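2018年11月14日
報道関係者各位
トルモント

読めない新聞が届く定期便「ミマリ」、2月にスタートします

こんにちは、トルモントのエーロ・トゥルネンです。プレスリリースというのは本来もっときりっとした文章で書くものだと社内で言われたのですが、きりっとさせようとして三日ほど手が止まってしまったので、いつもの調子で書かせていただきます。記者のみなさま、どうかお付き合いください!

さて、本題です。弊社は来年2月より、世界各地の新聞をその土地の言葉のままお届けする定期便「ミマリ」を始めます。翻訳はつきません。要約もつきません。ハンガリー語の新聞ならハンガリー語のまま、スワヒリ語の新聞ならスワヒリ語のまま、ばさっと封筒に入って届きます。頻度は2か月に一度。どこの新聞が来るかは、封筒を開けるまでわかりません。

「読めないものをもらってどうするんですか」と、この企画を話すたびに聞かれました。銀行の方にも、印刷所の方にも、うちの母にも聞かれました。わかります。でも、読めない新聞って、眺めているとけっこう読めてくるんですよ。天気予報の欄はだいたいどの国でも見当がつきますし、サッカーの結果も、数字とチーム名が並んでいればなんとかなる。株価、テレビ欄、訃報、クロスワード。中身はわからなくても「あ、これはあれだな」と気づく瞬間があって、そこからだんだん、同じ単語が何度も出てくることに目がいくようになります。見出しに三回も出てくるこの言葉は何だろう、と辞書を引きたくなったら、もうこちらのものです(こちらのもの、というのも変ですが)。

■ きっかけは食器の包み紙でした

この話をすると長くなるのですが、書かせてください。弊社はもともと、ヨーロッパの古い食器を仕入れて小売店さんに卸す仕事をしていました。今もしています。食器は割れますから、向こうの倉庫の方が新聞紙でぐるぐる巻きにして送ってくれるんですね。荷物が届くと、皿を出して、傷を調べて、棚に入れて、新聞は捨てる。何年もそうしてきました。

ところがある日、検品を手伝ってくれていたドロッチャ・フュレプの手が止まっている。見ると、しわくちゃの新聞を床に広げて読んでいるのです。故郷のハンガリーの新聞が一枚まぎれていたそうで、しかも地方版。彼女が夢中で読んでいたのは、近くの村の合唱団が指揮者を募集しているという小さな告知でした。「応募条件に『根気』って書いてある」と笑いながら訳してくれて、そこからはもう検品になりませんでした。包み紙を片っぱしから広げて、これは何語だ、この写真の人は怒っているのか喜んでいるのか、と言い合っているうちに日が暮れて、その日の出荷は翌日に回させていただきました。お取引先のみなさま、あのときの遅れはこれが原因です。すみませんでした。

それ以来、包み紙は捨てずにアイロンをかけて取っておくことにしました。新聞紙にアイロンをかけると、少し甘いような、ほこりっぽいような匂いがします。低温で、当て布をして、印刷面が白いアイロン台に直接ふれないように。これを最初に怠ったせいで、うちのアイロン台カバーにはうっすらと鏡文字の見出しが残っています。

ためた新聞を食器のおまけとして小売店さんにお配りしたところ、皿より先に新聞の問い合わせが来るようになりました。食器屋としては複雑です。でもうれしかった。それなら包み紙のお古ではなく、ちゃんとした新聞を、ちゃんと選んで届けてみようじゃないか、というのが「ミマリ」の始まりです。

■ 何が届くのか

封筒の中身をご説明します。

まず、新聞が一部。全国紙のこともあれば、町の週刊紙のこともあります。どちらかというと地方紙を多めに入れるつもりです。全国紙は立派なのですが、立派なだけに政治面が長く、言葉がわからないと取りつく島がないことがあります。その点、地方紙には迷い猫の告知や、学校のバザーや、大きくとれたかぼちゃの写真が載っています。かぼちゃは言葉がわからなくてもかぼちゃです。

それから、「てがかりの紙」という薄い紙を一枚。新聞の出た町の位置を示した小さな地図と、その言語の曜日や月の言い方、よく出る見出しの単語が少し載っています。答えは載せません。どの記事が何の話か、というようなことは一切書いていません。これは試作の段階でさんざんもめたところで、エスコ・リンドクヴィストは最後まで「せめて一面だけでも要約をつけるべきだ」という立場でした。彼の言うこともよくわかるのですが、要約があると人は要約を読んで満足してしまうんですよね。私がそうでした。試作品に要約をつけてもらったら、新聞本体を開きもせずに机に置いてお茶を飲んでいました。それで要約なしに決まりました。

コースは2種類です。何が来るかまったくわからない「おまかせ便」と、ひとつの言語をしばらく続けてお届けする「いすわり便」。いすわり便は、同じ新聞の別の号が続けて届くので、連載漫画の顔ぶれや、毎回投書欄に出てくる人の名前などをだんだん覚えてきます。覚えたところで何かの役に立つかというと、そこは保証いたしかねます。

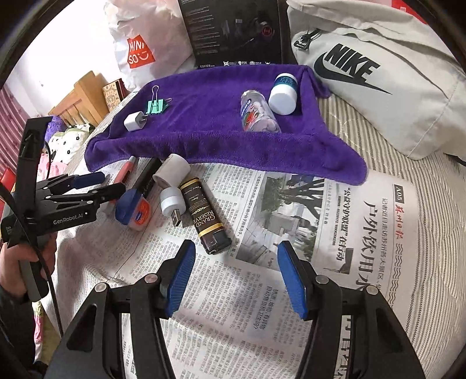 バルシュ・コジャバシュさんは試作版をしばらく受け取ったあと、辞書を引くのは最後の最後にして、まず全部の面を広げてしまうほうがいい、と手紙に書いてくださいました。一面から順番に読もうとすると、いちばん難しい記事にいきなりぶつかってくじけてしまう。広告でも求人欄でもいいから、自分の暮らしに近いところから入ると、知っている形が必ず見つかるものだ、とのことです。コジャバシュさんの場合は中古車の広告だったそうで、年式と走行距離と値段の並びから「ほぼ新品」「要修理」に当たる言いまわしを割り出したと、たいへん得意そうな筆致でつづられていました。

このお手紙、社内で回し読みしました。私たちはてっきり、みなさん一面の大きな写真から入るものと思い込んでいたのです。すぐに「てがかりの紙」の文面を直しまして、最初の一行を「どこから読んでもかまいません」に変えました。

ほかにもいろいろな声をいただいています。お風呂で読んだらふやけた、という方。ふやけます。紙ですから。右から左に読む新聞を最後のページから開いてしまい、ずいぶん静かな一面だなと思っていたら、それは裏表紙に当たる面だったという方。お子さんが漢字を拾い読みして、中国語の新聞をニュース番組ごっこの原稿にしているというご家庭もありました。漢字の読める私たち日本語の使い手にとって、中国語の新聞はちょっとずるいくらいの入り口ですよね。なんとなくわかった気になって読み進め、途中で見事にはしごを外される。「手紙」がトイレットペーパーのことだと知ったときの衝撃を、私は今も忘れられません(フィンランド生まれの私が日本語をやっと覚えたあとに、ですよ!)。

■ どうやって集めるのか

ここが一番ご質問の多いところなので、少し細かく書きます。

新聞は、各地の協力者の方に現地の売店や販売店で買っていただき、まとめて弊社に送ってもらいます。古紙の回収ではなく、きちんと代金を払って買った新品です。コピーや電子版の印刷もしません。紙の新聞を、紙のまま。インクが指につくところまで含めてお届けしたいのです。

ただ、紙の新聞を買うのが年々むずかしくなっています。売店そのものが減っていますし、あっても朝のうちに売り切れてしまう。ナッソロ・チェゲには東アフリカのスワヒリ語紙の手配をお願いしているのですが、なじみの売店の方が気をきかせて取り置きをしてくれるようになったかわりに、行くたびに長話になるそうです。最近は話の中身が近所の縁談に及んできたとかで、報告のメールが新聞よりおもしろいことがあります。そのうちこのメールも読み物としてお届けしたいくらいですが、縁談の当事者に悪いのでやめておきます。

日付は当然、少し古くなります。船便と航空便を使い分けていますので、届くころには天気予報もテレビ欄もすっかり過去のものです。速報をお求めの方には向きません。過ぎてしまった土曜日の降水確率をじっくり読むのもなかなかいいものですよ、と私は思っているのですが、これはまだあまり賛同を得られていません。

入荷した新聞は一部ずつ開いて、破れや抜けがないかを見ています。検品の担当は2人。食器のときと同じ顔ぶれです。開いて、確かめて、元の折り目どおりに畳む。言うのは簡単ですが、新聞の折り方はお国ごと、というより新聞社ごとに違っていて、一度開くと元の厚みに戻りません。ドロッチャは定規のへりを使って折り目をしごくやり方を編み出し、今では開く前より薄く畳めます。封筒を手にとられたら、ぜひ折り目もさわってみてください。

■ 封筒について

封筒の話もさせてください。好きなんです、封筒が。

印刷と製袋はハンラハンさんにお願いしました。新聞を二つ折りのまま入れると郵便受けに入らず、小さく折ると今度は厚くなって口が閉まらない。紙の種類を変え、のりしろを変え、何度も作り直していただきました。最初の試作では、封を切るときに中の新聞まで一緒にびりっといきまして、しかもよりによって私の名前のついたクロスワードの上を(解いた人の欄に名前を書いておいたのです)。そこで引きひもを横につけました。しゅるっと引くだけで開きます。この「しゅるっ」のために予算がだいぶ消えました。

色は灰色がかった水色です。ほかの郵便物にまぎれないように、でも派手すぎて玄関先で恥ずかしくないように、というところを狙っています。表には何語の新聞かを書いていません。郵便屋さんにも内緒です。

■ お披露目の会をひらきます

発売に先立ちまして、小さなお披露目会をひらきます。会場は喫茶フィステッティさん。大きなテーブルに各地の新聞を広げて、好きなものを手にとって眺めていただくだけの会です。講演も実演もありません。コーヒーはおいしいです。所要時間は2時間を見ていますが、出入りは自由ですので、ちらっとのぞいてすぐお帰りになってもかまいません。

当日は、社内でひそかに盛り上がっている「見出し当て」もやってみる予定です。読めない見出しをひとつ選び、何の記事かを勝手に想像して紙に書き、あとで読める人に答えを聞きます。先日やったときは、私が「大臣が辞任した」と自信満々に書いた記事が、公園の池の水を抜く話でした。写真の男性が深刻な顔をしていたんです。エスコは「鴨の引っ越し」と書いて、ほぼ正解でした。くやしい。

報道関係のみなさまには、ご希望があれば見本の封筒をお渡しいたします。中身は選べません。何語が当たっても恨みっこなしでお願いします。

■ お申し込みについて

初回の募集は約100名さまです。手で畳んで手で詰めているものですから、これ以上はちょっと、というのが正直なところでして、様子を見ながら少しずつ増やしていきます。お申し込み多数の場合は抽選とさせてください。先着順にしようかとも思ったのですが、夜更かしの得意な方ばかり有利になるのもどうかという意見が出て、抽選になりました。

料金、お支払い方法、途中でお休みされる場合の手続きにつきましては、弊社サイトの「ミマリ」のページに載せています。贈りものとしてのお申し込みも承ります。その場合は差出人のお名前をカードに入れてお送りしますので、突然知らない言葉の新聞が届いて先方が戸惑われる心配は、まあ、少しは減るかと思います。

なお、新聞の内容についてのお問い合わせには、わかる範囲でしかお答えできません。社内で読める言語には限りがあります。「この記事は何の話ですか」とお電話をいただいても、電話口で一緒に首をかしげることになるかもしれません。それでもよろしければ、どうぞお気軽に。首をかしげるのは得意です。

読み終えた新聞は、どうぞお好きに使ってください。しまっておいてもいいし、壁に貼ってもいいし、焼き芋を包んでもかまいません。もともとが皿の包み紙から始まった話ですので、最後にまた何かを包んでもらえたら、私としてはとてもうれしいです。

【会社概要】
社名:トルモント
代表:エーロ・トゥルネン
事業内容:輸入食器の卸売、外国語新聞の定期便「ミマリ」の企画・運営

【本リリースに関するお問い合わせ】
トルモント 「ミマリ」係
担当:エスコ・リンドクヴィスト
取材および見本のご希望は、弊社サイトのお問い合わせフォームよりお送りください。お返事には少しお時間をいただくことがあります。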